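Pack Your Bag, Said the Human

At a workshop in Runville, two robot arms are learning how to get ready for school, one zipper at a time

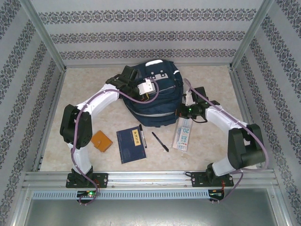
A feel for the zipper

The first thing you notice when Roksolana Shevchuk sits down to teach is how slowly she moves. She has a handle in each fist, and every turn of her wrist becomes a turn of a robot's wrist on the other side of the room. Today's lesson is a navy backpack, with a wallet, a book and a couple of pens waiting to go inside.

"My first week, I kept yanking," she says. "The bag would fold up and I'd have no idea where the zipper had gone. Now I talk to it a little. Come on, stay open, stay open!"

Shevchuk is one of the teachers at Vurnora, a small lab that wants robots to learn household chores the way a kid might, by being shown. She packs the bag by remote control while the computer records what the cameras see and how every joint moves. Then somebody lays the things out a bit differently and she does it over. The goal for this one chore is 1,000 good runs. When I visited in November she had 531, and she was cheerful about it.

Why a backpack is such fun

I had expected the pens to be the villains, and they do roll. But the bag is far worse (and far more interesting). A box keeps its shape when you let go of it. A backpack sags, creases and swallows its own opening, so one arm has to hold the fabric while the other does the work, and the two have to trade jobs without bumping into each other.

Ivan Nazarenko, who trains the software on Shevchuk's runs, loves this stuff. He pulled up two of her recordings for me side by side, and in one of them she nudges the book against the bag to straighten it before picking it up. She hadn't planned it. After 300 runs, the robot had started trying the same nudge by itself, clumsily, at the wrong angle, and Nazarenko still grins when he plays that clip.

"I could never have written that down as a rule," he told me. "She just did it with her hands."

Thirty-four tries before lunch

They let me have a turn! The handles are lighter than I'd imagined, and for a minute it feels like wearing somebody else's arms. Then you reach for a pen and close your grip on nothing, because there is no feeling in your fingertips to tell you that you missed. I made 34 attempts at a single pen and got it into the bag twice. Shevchuk kept one of my failures, one where I dropped the pen and managed to pick it up again. Recoveries are worth having, she said, as the robot will be dropping plenty of its own.

Next on her list is a rain jacket, sleeves and all.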